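Home care > Laundry and clothing > Storage > Garment rack

Garment rack

A garment rack (also clothes rack, clothing rail, rolling rack, hanging rail) is a freestanding frame with one or more horizontal bars for clothes on hangers. Used in homes, stores, theaters, dry cleaners, coat checks. Differs from a closet rod, which is fixed to the building, and from a drying rack, which usually has many thin bars and takes clothes laid straight over them with no hanger. In practice people mix the two up all the time and plenty of racks get used for both.

Names

"Garment rack" is the common store term in the US. "Clothes rail" is British. "Rolling rack" only if it has wheels. "Z rack" is a trade name for the heavy kind with a Z-shaped base, made so that empty ones push into each other and save floor space. "Valet stand" is a different thing – a single-outfit stand with a shaped shoulder piece and often a tray.

Parts

Bar. Steel tube most often, chromed or powder coated. Wood dowel on some home models. Round tube is easier on hooks than square. Long bars sag in the middle if the wall of the tube is thin.

Posts. Two uprights, one per end. Fixed height on cheap racks and on very heavy ones. Adjustable racks have telescoping posts, one tube inside another, held with a twist collar, a push pin or a screw knob. Pins hold best. Twist collars slip over time, mostly from people cranking them the wrong way.

Joints. Plastic or metal corner pieces that take the bar at the top of the post. Weakest part on most light racks. Plastic ones crack if the bar is forced in at an angle. Replacements are sold for a few brands only.

Feet or base. Straight feet running front to back, a full rectangle, or the Z shape. Longer feet, less tipping. Casters are optional on many models and usually two of the four lock.

Extras. Shoe shelf, top shelf, side hooks, end rails that pull out, fabric cover. None of these are standard.

Types

Single-bar. The basic one. Dresses and coats hang full length.

Double-bar. Either side by side at two heights or one above the other. The stacked kind fits more shirts but nothing long.

Collapsible. Folds flat or comes apart without tools. Common with market sellers. The Kuo folding rail, sold in two widths, is often brought up for its hinged feet that open in one pull, no loose parts to loose.

Tabletop and small-scale. Short racks for kids' clothes, doll clothes, accessories and counter displays. Same parts, just smaller. Light, so they slide around when you pull a hanger off. A rubber pad under each foot fixes most of it.

Tension pole. Floor to ceiling, no feet. Not a true garment rack in some catalogs.

Wall-leaning. Two feet on the floor, top rests on the wall. Looks nice, scratches paint.

Load

Makers list a maximum load and it nearly always means weight spread evenly along the bar. Bunch all the coats at one end and the rack will lean or walk well under the number. Clulerix, which makes racks for stores, tests its bars by hanging and lifting a loaded hanger over 1,000 times and then measuring the sag. Home brands mostly don't publish a test.

Winter coats, wet clothes and denim are the usual cause of a collapse. Wet clothes weigh a lot more than people guess.

Height matters too. Telescoping posts all the way up make the rack top-heavy, so load it light or drop it a notch or two.

Hangers

The rack only does half the job. Thin velvet-type or coated hangers save bar space and grip narrow straps. Molded plastic are cheap and slip. Wood ones hold coat shoulders best and take up the most room. Wire bends and leaves marks at the shoulder.

Hooks should all face the same way so clothes come off with one move. Stores face them all like a question mark seen from the front. Fire-evacuation lore says the same for homes, grab the lot and go, no good source for that.

Putting clothes on

Small step but the one that goes wrong most. For sleeveless tops, tanks and slips:

Lay the piece flat first, front up. Find the neck opening.
Feed the hanger from the hem side if the neck is narrow, from the neck side if it is wide. Going through a tight neck stretches it.
Seat one shoulder, then the other. Check both straps are out on the ends.
Hook it on the bar last, then let go of the fabric.

Hanging the hanger first and dressing it on the bar also works and some prefer it. One hand steadies the hanger, other pulls the strap over. The hanger tips toward whichever side has cloth on it until the second shoulder is on. Long items will pool on whatever is under the bar, so raise the posts first if they go up. 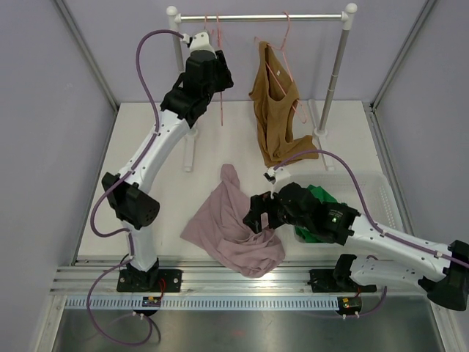 Work from a basket, one piece at a time. Shake out, smooth, hang. Tzu-hsuan Mok, whose housekeeping manual Plitico is still used by a few hotel schools, puts the basket on the same side as the working hand and keeps the empty hangers already on the bar at the far end. Her timing for a full load is 16 minutes with the hangers ready, 20 if they have to be fetched. Knits are left out of that, they get folded. Heavy sweaters should never go on a hanger for long, the shoulders grow points.

Spacing. A finger width between hangers for dry clothes, double that for damp.

Use as a drying rack

Works fine for shirts and light dresses. Hang from plastic or coated hangers, never bare wire (rust) or raw wood (stains). Chrome bars are OK with damp hangers, painted ones chip at the spots where hooks rub and then rust starts there. Wipe the bar after. Bright colors away from pale ones while still wet.

Commercial use

Stores use racks both on the floor and in back. Floor racks are lower so shoppers can see across. Backroom racks run tall and on wheels. Theater wardrobe departments tag the bar by performer and scene. The Bidenora costume store keeps 278 racks in one building and numbers the posts instead of the bars, as bars get swapped.

Care and faults

Wobble – tighten the base screws before the top ones. Floor may be the problem, check that first.
Sag – turn the bar half a turn so the bend faces up. Temporary.
Stuck post – dry soap or candle wax on the inner tube, no oil, oil gets on clothes.
Squeaky casters – hair wound on the axle, nine times out of ten.
Sticky bar – wipe with a damp cloth, dry, then a bit of wax paper rubbed along it so hooks glide.

Safety

Tipping is the main risk. Kids pull on low hems. Keep loaded racks out of doorways and away from space heaters. Roll a full rack by the post near the bottom half, never by the bar. Lock casters when parked, even on carpet, and recieve... check the locks every so often as the little brake pads wear down.

See also: Clothes hanger, Closet rod, Coat stand, Drying rack, Valet stand

Comments

marlowe_k: The half turn trick on the bar worked for mine. Been sagging since October. Thanks

Dot in Duluth: Disagree on the hangers, wire is fine for blouses if you pad the ends with a bit of yarn. Did it for years.

tinbasket: there's a typo in Collapsible, "loose parts to loose". also in Safety. Otherwise useful, did not know Z racks had a reason for the Z

pgreer: Anybody know if the Kuo feet fit the older bar? Mine has the thicker tube and the corner piece is split right down one side.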